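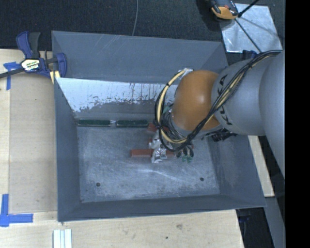 Arm over the metal bin, bin clamped at the top left corner, tape marks on the bench.

Bin picking on a wooden bench: workshop tips

These notes cover the bench side of the job: the bin, the fixing and the cables. Programming is on Yvonne Mellor's page. Everything applies to a small cell in a shared workshop where the bench has to be cleared for other users.

Fixing the bin

A steel bin on a timber top will creep when the gripper touches a wall. Clamp it by the rim. Bar clamps hold better than spring clamps and come off faster than bolts. Put the clamp at a corner, where the sheet is stiffest, and keep the handles outside the arm's path. Tighten by hand only. Thin sheet bows under a hard clamp, and a bowed wall moves the floor of the bin with it.

Check by pushing the far corner with your palm. If it shifts, add a second clamp at the opposite end.

Marking the position

Use blue masking tape on the bench. Lay two strips to make a corner and trim the inside edges with a knife against a steel rule. Replace tape when the edge lifts. Pencil also works but gets sanded off by whoever uses the bench next.

After refitting the bin, jog the arm slowly to a taught point above the floor and measure the gap with a feeler gauge. Ours is 4 mm. Write the figure in the cell book with the date.

Choosing parts to practise on

Start with plain rectangular blocks or bars in colours that stand out from grey metal. Lay the first ones flat and well away from the walls. Move them closer to the back edge once the middle of the floor is reliable. A long bar should be gripped near its centre of mass or it will tilt on the lift. Weigh anything unfamiliar first. The heaviest piece in our practice set is 262 g.

Worn floors

A scuffed metal floor reflects unevenly and can confuse a camera. Turn off the strip light directly overhead before trying anything else. Matt grey primer cures the problem for a while but flakes where the fingers touch down. Stuart Naylor prefers to scour the whole floor with a fine abrasive pad, working in one direction. Vacuum the dust out afterwards; do not blow it out with the air line.

Cables and hoses at the wrist

Leave a loop large enough for the full turn of the last joint. Tie it at one side of the loop only. Run the wrist through its whole range at low speed with the bin removed, and watch for:
- hose rubbing on the arm casing
- small tubes hanging lower than the fingertips
- connectors fouling the bin wall

Tubes that hang low should be shortened or tied back. A tube that drags on the parts will shift them before the gripper closes. Push-in fittings need the tube cut square, so use a tube cutter. Side cutters leave an oval end that leaks.

Before leaving

Arm parked, controller off, air isolated and vented. Clamps back on the rail by the Crabtree saw. The tape stays on the bench.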